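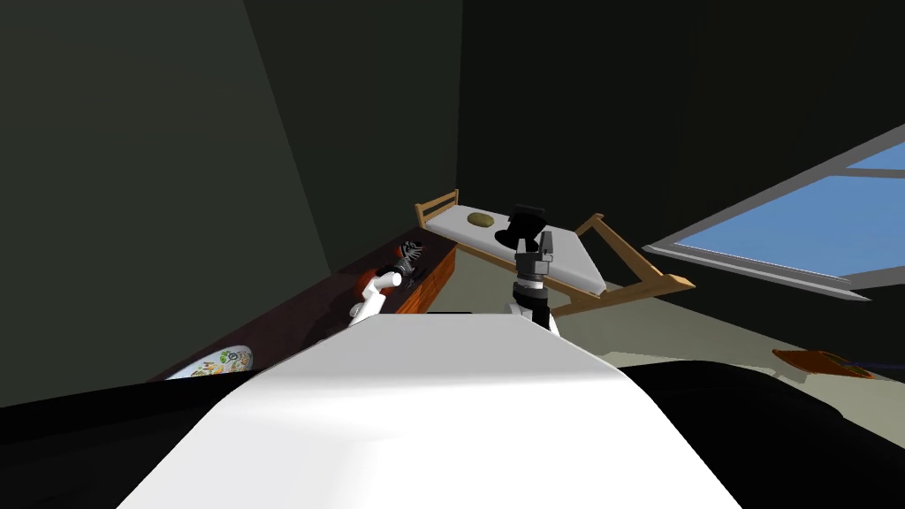 **Brorov pauses Tukwood 4 home-help software after simulated robot declines to let go**

TUKWOOD, November 23, 2022. Brorov has withdrawn release 4 of its two-armed household control software after finding a fault in how the grippers let go of things. The fault is that they sometimes don't.

The problem came up in simulation, in the bedroom set used to test tidying jobs. In 37 of 164 overnight runs, the software reported that it had set an object down, marked the job complete, and drove the arm away with the object still held. The completion messages were prompt and very well formatted.

No physical robot was running release 4. No person was hurt and no property was damaged, unless one counts simulated bread, which has been through a lot this month.

**What went wrong**

Release 4 changed how the software decides that a gripper is open. Earlier versions waited for the fingers to report their position. The new one took the "open" command as proof that they had opened, a level of trust most of us stop extending to machinery after our first printer. When the other arm was moving at the same moment, the command could be dropped. The log said "released" either way.

A second check, meant to compare the weight on the wrist before and after, had been switched off in an earlier build to speed up testing. It did speed up testing. Switching it back on was on a list, and the list is now shorter.

**Why we are treating it as a safety matter**

A loaf carried off by mistake is a nuisance. A cup of tea is a burn, and a sleeve caught in a gripper that believes it is open is worse. The stop button was not affected and halted both arms in each run where it was used. We would still prefer that customers not have to find it.

**What happens next**

- Release 4 has been pulled from the download page. Sites should stay on release 3.
- The wrist check is back on and can no longer be turned off from the test menu.
- Peker, which supplies our outside safety reviews, will go through the fix before any arm in a real room receives it.
- The Paulík trial apartment, due to switch over in November, will wait.

We have not set a new release date. The last one was set with great confidence.

Customers who downloaded release 4 before it was withdrawn should not install it. Those who have questions can reach the Brorov support desk through their usual account page. Replies are written by people.

**About Brorov**

Brorov makes control software for two-armed robots used in homes and care settings. It is based in Tukwood, which is also where the product name came from, after a long meeting.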